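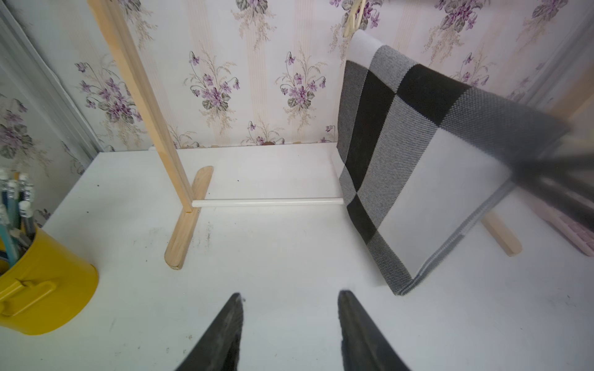 Home & Laundry
3 min read
2021-10-26 | By the Orkdale Weekly home desk

The woman who runs the mending and washing service on Marsden Street has handled blankets for most of her working life. She puts through up to 3000 pieces a year, and wool throws are the ones people bring in ruined.

"They wring them," she says. "Then they peg them by two corners and the corners grow."

She dries small blankets indoors on a plain wooden rack, the kind with flat feet and thin rods. Checks are useful, she says, as a crooked line shows up straight away. "You look at the squares. If they lean, you pull it square with your hands while it's damp."

A hanger will do for a lap blanket, provided it is moved along every couple of hours. Anything over 60 centimetres wide when folded goes over two rods – never one.

She learned the trade in Farnau, where the laundry had a heated room. In Orkdale she makes do with an open window, and in August, when the air is damp, a throw can take three days.

Asked about knitted borders, she is short. "Leave them alone. Don't peg them, don't iron them."

She has no favourite soap and won't recommend one. Her own blanket, bought in Sesulow before she was married, has been washed twice. "I shake it out on the back step," she says. "It's a blanket. It doesn't need much."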